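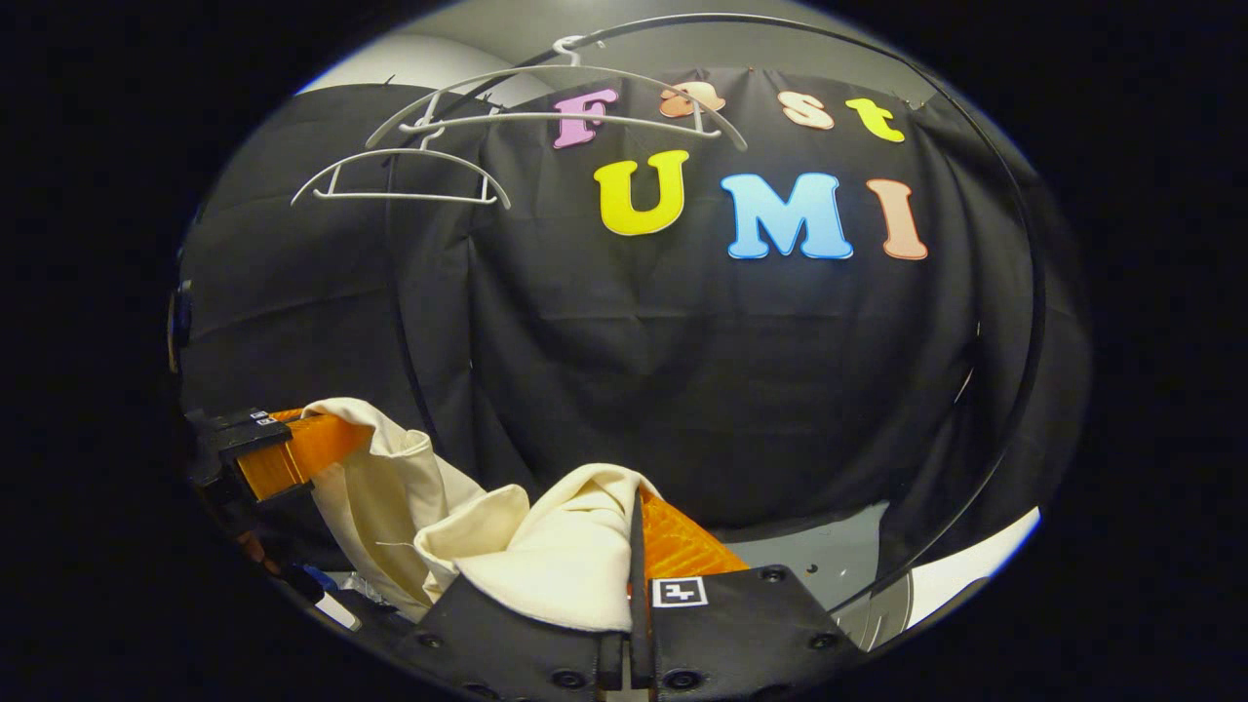 Khrystyna-Mariia said the new hands would never manage a blouse, and she said it all through February, to anyone at Flastport who came near the pressing room.

She'd had thirty years of blouses. She knew the silky ones slide and the old cotton ones cling, and she could hang 300 in a shift and still have breath for singing.

So they asked her to teach. Oh, she grumbled! But by five in the morning she was there with a gripper in her fist, pinching collars, shaking out sleeves, telling the thing off as if it were a nephew. Skako, they called it. She called it worse.

And I loved those mornings, I really did. The rest of us drifted over with our tea to watch, and people from the sorting end who hadn't spoken to her in years started asking how she did cuffs. Zhong wrote it all down on the backs of laundry tickets.

"Slower at the shoulder," she told Skako, the day it began working beside her. Then she pulled up a stool, sat down in the middle of a shift, and asked me to put the kettle on.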